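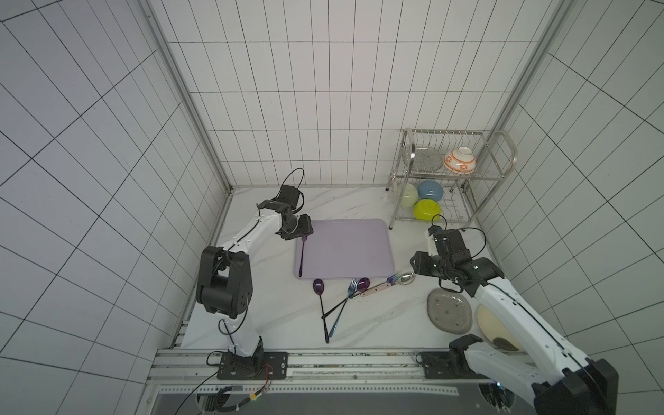

Dark purple slotted spatula, lavender tray.

My mother owned one wooden spoon. It stirred custard, it stirred curry, it was waved at children, and by the time I left home one side of it had worn flat, so that it fitted the corner of the big pan and nowhere else. I mention this because I have just emptied my own kitchen drawer on to the floor, and I now know that I am a person with a melon baller.

I have never balled a melon. I don't think I have been in a house where a melon was balled.

The drawer in question is the second one down. The top drawer, in any British kitchen, is for cutlery and behaves itself. The third is tea towels. The second is where everything else goes, and at some point in October mine stopped opening. A potato masher had stood up inside it and jammed itself against the worktop. I got in with a ruler, after 20 minutes and a certain amount of language, and decided that something had to be done, by which I meant that I would ring people up and ask about it.

Naheed Awan clears houses in Urnport, and has seen more second drawers than anyone I could find. "People hide the bank statements and leave the drawer," she told me. "You open it and there's the whole marriage." She can date a kitchen by its gadgets. Egg slicer and a fondue fork, and somebody was giving dinner parties before the children came. Spiral vegetable cutter, still on its card, and there was a new year's resolution. Her own drawer, she admitted, is shocking.

What she can't sell is the ordinary stuff. Copper pans go, and so does anything with a bone handle, but a black nylon fish slice with a melted corner has no second life. She used to put them in a box marked "free" outside the shop. People would add to it overnight.

Colour came late to the second drawer. For most of the last century you could have wood or you could have metal, and if you wanted cheering up you bought a tea cosy. Then kitchens went white, or grey, or a sort of expensive putty, and the spoons were asked to supply the personality. My sister, who lives in Cirnlow and is otherwise sensible, has gone over entirely to shades of purple.

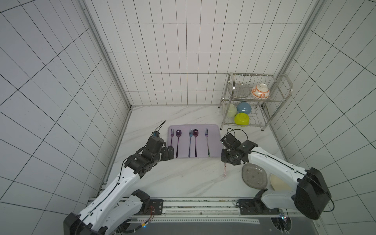

She says a matching set makes her cook more. I have eaten there a good deal lately and would say it makes her cook pasta more. But I see the appeal. A set implies that somebody once sat down and made a decision, and my drawer has never had a decision made in it. Things have simply arrived: from flats I shared, from an aunt, from a petrol station on the way to a campsite.

Yevhen Demchenko takes the hard line. He teaches evening cookery in Bamamport, and on the first night he makes every class cook a whole supper with 3 tools, a knife, a spoon and something flat. There is usually a mutiny over the garlic press. "They say, how will I crush it? I say, you have a knife and you have a hand." He doesn't allow tongs until the fourth week, and he spoke of the avocado slicer in terms the editor has asked me to leave out.

I asked what he kept at home. There was a pause on the line. He has a cherry stoner, it was a present, and he uses it on olives.

So I tried his way for a week. I put the knife, the spoon and the flat thing in a jug by the cooker and the rest in a cardboard box in the hall, where I fell over it. The first few days were rather pleasant. I made soup. I made an omelette and folded it with the spoon, badly. Then I needed to get a boiled egg out of the pan and found myself in the hall at half past seven in the morning, in a dressing gown, going through the box for something with holes in it.

The slotted spoon came back that day and the masher by the weekend. The corkscrew, if I'm truthful, had never gone in. Most of the others have since drifted home too, and the drawer opens now as long as you pull slightly to the left.

The melon baller went to Naheed, for the box outside the shop. She rang the next morning to say there were two in it.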